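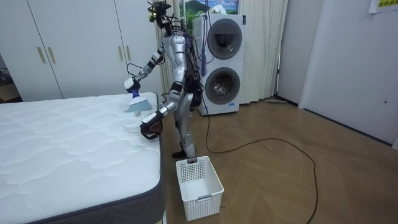 Mattress maintenance, October

The mattress gets a full cleaning twice a year, in April and October. I keep notes because I forget the intervals otherwise, and because Emiko Nishimura asked me for the procedure after reading the washing machine post. Most of it is waiting.

Start by stripping the bed completely. Sheets and the protector go through the washer at 140°F and then straight up into the dryer. The wavy quilting on the top panel is the problem area. Dust and skin collect in the stitched channels, and a flat vacuum head rides over the ridges and misses them. Work along the channels first, then across, with slow overlapping passes. I use the small Vakum upholstery nozzle on low suction. High suction pulls the cover up into the nozzle and stresses the stitching.

The dark side band is a different fabric and sheds lint onto anything white, so it gets done last, with its own cloth. Do not steam it. I did that once and the gray transferred to the quilting at one corner. It took two rounds of diluted dish soap to get it out.

For stains, spray lightly from close range and blot. Rubbing drives the liquid into the fill. I mix my own cleaner: one cup of cool water, a teaspoon of dish soap, a teaspoon of white vinegar. The Nirnix concentrate works equally well but leaves a smell that lasted nearly 10 days in a closed room. Keep one cloth for applying and a second, dry one for lifting.
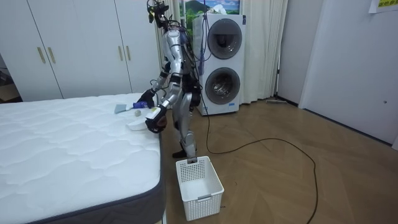 Household Notes, No. 69

Corners deserve separate attention. On mine, the corner nearest the laundry area picks up the most lint, presumably from the dryer door being opened beside it. Wipe toward the edge and fold the cloth to a clean face after each pass. A plastic basket with perforated sides is useful here for used cloths, as they can air out until the next load.

Baking soda is optional. If you use it, sift it on thinly, leave it for 3 hours, and vacuum twice. It must not go on while the cover is damp or it cakes in the stitching.

Drying takes longer than expected. I leave the mattress bare overnight with the door open and check it by pressing a dry paper towel into the quilting for a minute. Any cool patch means more time. Rotate it head to foot before the protector goes back on.

Still to do: replace the Flellar protector, whose elastic has gone slack on one side, and clean the dryer lint filter housing.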